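**Plaso video course – worth it if you already know your way around a DAW?**

**rakiya_a** (Rakiya Afolabi)
Hi everyone! I've been recording at home for a good while now (mostly vocals and a slightly out of tune upright) and I keep circling the Plaso mixing course. It's 11 hours long, and my worry is that I'll sit through the first half being told what a fader is. I use Horov as my main program and I'm comfortable enough with routing and buses, but my compression is pure guesswork. I turn things until they sound different and then I convince myself different is better. Has anybody here gone through it start to finish?

**tapehiss262**
Start to finish, yes, and I'd do it again. The early chapters are slow, I'll give you that, but the section on gain staging cleared up something I'd had wrong for years. The compression part is long and very patient. He plays the same drum loop over and over with only the attack changing, and by the end of it you really do hear it. Skip to chapter four if you're impatient, then go back when you feel guilty, like I did.

**Petrică Ghiță**
I'm going to disagree, in a friendly way I hope. I bought it last August and gave up about halfway. The teacher is lovely, but every session he opens has already been cleaned up, so you never see him deal with a boomy room or a singer who drifts off the mic. That's most of what we all fight with at home! I learned more from Hendriks, the little written guide, and from mixing one bad song again and again until my family begged me to stop.

**tapehiss262**
Petrică, the second half is exactly where he gets to the messy material. There's a whole chapter on a noisy live recording.

**Petrică Ghiță**
Well, now I feel silly. I still think it should come earlier, though – people like me run out of steam before they get there. And Hendriks fits in a coat pocket.

**moss_and_mono**
Somewhere between the two of you. I watched it with Plalla open beside the video and copied every move, and it took me forever, but it stuck. Watching it like television did nothing for me at all. One small warning for Rakiya: the menus he uses won't match Horov, so keep a notepad handy and translate as you go. Side-chaining was the only one that had me really stuck.

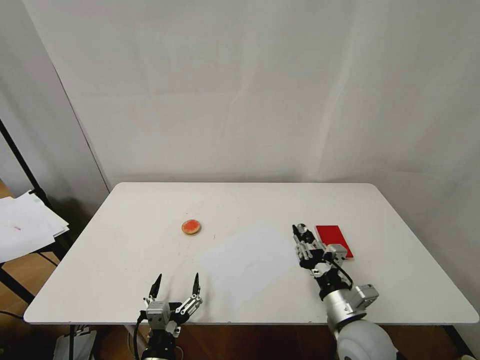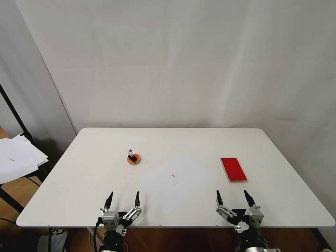
Oh, and download the practice files before you begin. The folder has 467 of them and my connection dropped twice. I put them on an external drive in the end, sorted by chapter, and that made the evenings go much more smoothly.

**rakiya_a**
Thank you all, this is so much more helpful than the reviews I'd been reading! I think I'll start at chapter four with a notepad, and look for a copy of Hendriks too for the train. Petrică, if you ever want company for the second half, I'd happily go through it at the same pace and compare mixes. Mine will have the upright in them, so be warned.

**Petrică Ghiță**
You're on. Give me until next weekend to find my login.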